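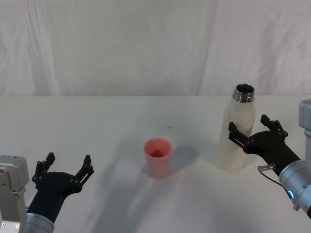
Senhoras e senhores, bom dia. Agradeço à direção do grupo Stenddale o convite para apresentar os resultados do programa de redução de descartáveis nas unidades administrativas. O programa teve início no edifício Hirano, com 252 colaboradores inscritos, e trata de um hábito modesto: o modo como bebemos água no trabalho. Um pequeno copo de plástico cor-de-rosa, como o que se vê sobre a mesa branca, pode ser lavado e voltar ao uso no mesmo dia. O copo descartável vai para o lixo após poucos minutos, e era esse o padrão em todos os nossos andares.

(Pausa. Passar ao segundo diapositivo.)

Ponto 1. Situação de partida

Antes do programa, cada copa recebia descartáveis por encomenda automática, sem conferência do estoque. A compra era feita pelo setor de suprimentos e o descarte ficava a cargo do contrato de limpeza, de modo que nenhuma área via o custo completo. O levantamento interno identificou 105 pontos de consumo nas duas sedes, Hirano e Skimico.

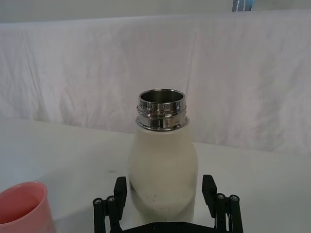

Constatou-se também que muitos colaboradores já possuíam recipiente próprio e deixavam de usá-lo por falta de local adequado para a higienização. As copas tinham pia, mas faltavam escorredor, detergente e espaço de secagem. A primeira despesa aprovada destinou-se a esses itens.

(Recordar que o orçamento detalhado consta do anexo distribuído à entrada.)

Ponto 2. Medidas adotadas

A encomenda automática foi suspensa em julho. Os bebedouros de seis andares receberam bicos altos, compatíveis com garrafas, e a manutenção dos filtros passou a ser registrada em ficha afixada ao lado do equipamento. Para visitantes, manteve-se uma reserva de copos laváveis na recepção.

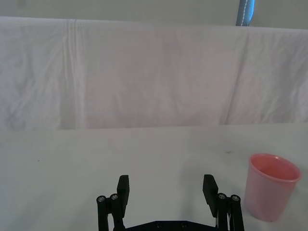 Ponto 3. Higiene e conservação

Esta parte suscitou o maior número de perguntas nas reuniões preparatórias. Recomenda-se lavar a garrafa diariamente com água morna e detergente neutro, usar escova de cabo longo e deixá-la secar aberta. A rosca do gargalo e a vedação da tampa exigem atenção própria, por reterem resíduos de café e de leite.

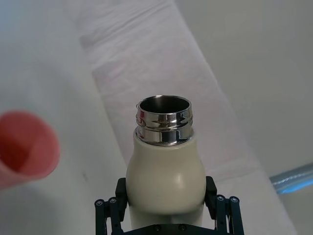

Garrafa de cor creme, sem tampa, com gargalo roscado de aço inoxidável.

(Falar devagar. Aguardar perguntas sobre a lavagem.)

Ponto 4. Próximas etapas

A unidade Fludedwood adere ao programa no próximo ciclo, com sete copas. O relatório completo será remetido às chefias em 12 de agosto de 2022, e as contribuições poderão ser enviadas por escrito à coordenação.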